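Fio sobre garras, para quem gosta de ver gente adulta discutir com um cesto de arame.

1/ Passei a semana a comparar duas garras paralelas de mão: a da Brulex e a da Skurkard. O controlador é o mesmo, a câmara é a mesma, o operador cansado é o mesmo.

2/ A Brulex fecha depressa e com convicção. Convicção a mais - num copo de papel, o resultado é um copo de papel filosófico.

3/ A Skurkard é mais lenta e tem os dedos mais macios. O Kauko Mäkelä chama-lhe "a garra diplomática". Eu chamo-lhe 600 ms à espera de que ela se decida.

4/ Câmara no punho: continuo a defender a grande angular. Perde-se detalhe ao fundo, mas vejo os dois dedos e ainda um bom bocado de mesa. A Gertraud Hofstetter prefere a lente estreita e tem gráficos. Eu tenho teimosia.

5/ Objetos rígidos com faces planas: empate. Fiz mais de 1000 fechos e a única coisa que se desgastou foi a minha playlist.

6/ Arame é outra conversa. A malha tem furos, a borda é fina, e o estimador de profundidade olha para aquilo e inventa uma parede onde lhe apetece.

7/ Dedos abertos junto ao cesto preto, papel branco por baixo para dar contraste, caixa de sacos de plástico lá dentro. Preto sobre preto do lado direito, que é onde o segmentador costuma pedir férias.

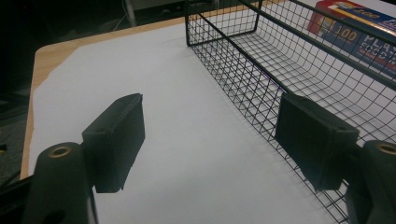 8/ Próximo passo: trocar as pontas por umas mais estreitas, da Kälin. O Virgil Costache jura que resolvem a borda do cesto. Também jurou pelo firmware de janeiro.

9/ Se alguém tiver experiência com pontas estreitas em malha metálica, aceito conselhos. Gráficos, só se forem a meu favor.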